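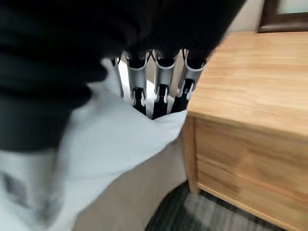

4.3 Washing Dark Fabrics

Use the Darks program for black, navy and other deep-colored items. The program runs at a low temperature with a slower drum speed, which limits fading and dye transfer. Read the care label on each item before you start. If the label says dry clean only, do not use this machine.

Before the first wash

1. Empty all pockets and close zippers and hooks.
2. Turn each item inside out.
3. Test new items for color loss. Dampen a hidden seam, press a white cloth against it and check the cloth for dye. If dye shows, wash the item alone.
4. Shake out items that are bunched up so that water can reach all of the fabric.

Starting the program

1. Load the drum loosely. Leave a hand's width of space at the top.
2. Close the door until it clicks. The door light turns green.
3. Pull out the drawer and pour liquid detergent into compartment II. Do not go past the MAX line.
4. Turn the dial to Darks. The display shows the remaining time.
5. To shorten the wash, press Quick once. This removes 15 minutes from the program. Quick is suitable for lightly soiled items only.
6. Press Start and hold for two seconds.

Note: The remaining time may change during the first few minutes while the machine weighs the load.

Note: Powder detergent can leave pale marks on dark fabric. If you have only powder, select Extra Rinse before pressing Start.

CAUTION: Do not use bleach or any product containing bleach with this program. Do not pour detergent directly onto the fabric.

After the wash

1. Wait for the door light to turn green again. The door stays locked until the drum has drained.
2. Remove the load promptly. Dark fabric left in the drum will hold creases.
3. Reshape knitted items by hand and dry them flat, away from direct sun.
4. Wipe the door seal with a dry cloth and leave the door open.

If dye has been released

Run the Drum Clean program (section 6.2) with the drum empty before washing anything light. Repeat if the water is still tinted.

Error codes for this program

E31: The water is not draining. Clean the pump filter as shown in section 6.4, then restart the program.

E19: The load is out of balance. Press Pause, wait for the door to unlock, spread the items evenly and press Start.

If a code returns after a restart, unplug the machine and contact Jullby service. Have the model number ready. It is printed on the label inside the door.

Continue to section 4.4, Wool and Hand Wash.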